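当サイトでは利便性向上のためCookieを使用しています。閲覧を続けた場合、Cookieの使用に同意したものとみなします。[同意する][設定を変更]

Wendham 作業室 備品整理・梱包スタッフ募集要項

募集職種
備品整理・梱包担当(パートタイム)

募集人数
2名

業務の概要
Wendham作業室で扱う小型の樹脂製品、玩具、布製品の整理、容器への収納、梱包および記録を行う。対象物は形状、材質、表面の仕上げがそれぞれ異なり、同一の手順で処理できるものは少ない。品目ごとに作業票があり、収納する容器、向き、固定の要否が指定されている。担当者は作業票に従って処理し、票の内容と現物が一致しない場合は作業を止めて管理表に記入する。

主な作業内容
・ぬいぐるみ等の柔らかい品目を指定の樹脂容器に収める。縁からはみ出した部分は押し込まず、いったん取り出して向きを変える。
・樹脂製筐体および成形品の外観確認。傷、欠け、汚れの有無を確認票に記入する。
・透明または半透明の部品の確認。光の反射を傷と誤認しやすいため、角度を変えて2回確認する。
・作業台マットの敷き直し。しわや浮きは容器の傾きの原因となるので、作業開始時に必ず手で伸ばす。
・容器の洗浄、乾燥、棚への返却。
・在庫管理ソフト「Zitis」への入力。操作は初日に説明する。
・出荷分の箱詰めとラベル貼付。Broter宛ての出荷は専用の伝票を使用する。

取扱品の寸法と重量
1点あたりの重量は600 g以下。重量物の運搬はない。容器は手で持てる大きさのもので、踏み台を必要とする高さの棚は使用しない。

応募資格
学歴、職歴は不問。次の条件を満たすこと。
・細かい手作業を続けて行えること
・作業票および確認票の日本語を読み、所定欄に記入できること
・色の濃淡の違いを識別できること(淡い色の容器を色調で区別する工程がある)
・表計算ソフトの基本的な入力ができること
梱包、検品、倉庫内作業の経験がある場合は応募書類に記載すること。選考時に参考とする。

勤務条件
勤務時間:9時から15時まで(休憩45分)
勤務日数:週3日から4日。曜日は採用時に相談のうえ決定する。
休日:日曜日のほか、シフトによる。
時給:2350円
交通費:実費支給(当社規定の上限あり)
契約期間:6か月。更新の可能性あり。
試用期間:最初の1か月。時給は同額。
勤務地:Wendham作業室(Subramaniam棟1階)
服装:動きやすいもの。袖口の広い衣服、指輪、腕時計は着用不可。手袋は貸与する。爪は短く整えておくこと。

選考方法
書類選考のうえ、面接と実技確認を行う。実技確認では柔らかい品目の収納と樹脂成形品の外観確認を1件ずつ実施する。所要時間は面接を含めて60分。作業の速さは採点せず、確認票の記入漏れと品目の扱い方を見る。筆記具は当方で用意する。

応募方法
履歴書(書式自由)と勤務可能な曜日を記したメモを、Subramaniam棟1階の受付に持参または郵送すること。封筒の表に「備品整理応募」と朱書きする。応募書類は返却しない。選考結果は合否にかかわらず書面で通知する。勤務開始は7月を予定しているが、前後する場合がある。

作業室で扱う品目

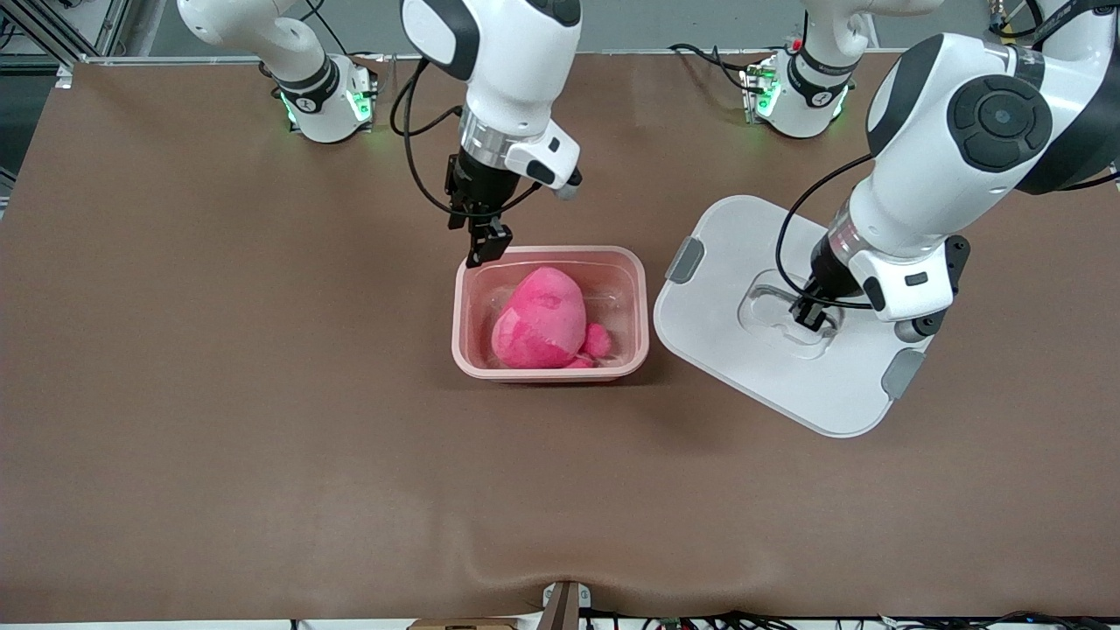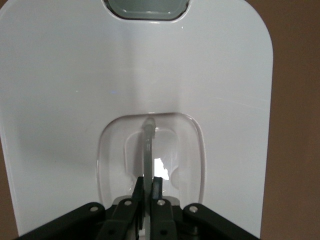 1枚目:半透明のピンクの樹脂容器とぬいぐるみ。2枚目:光沢のある白い樹脂パネル、中央下寄りに角の丸いくぼみ。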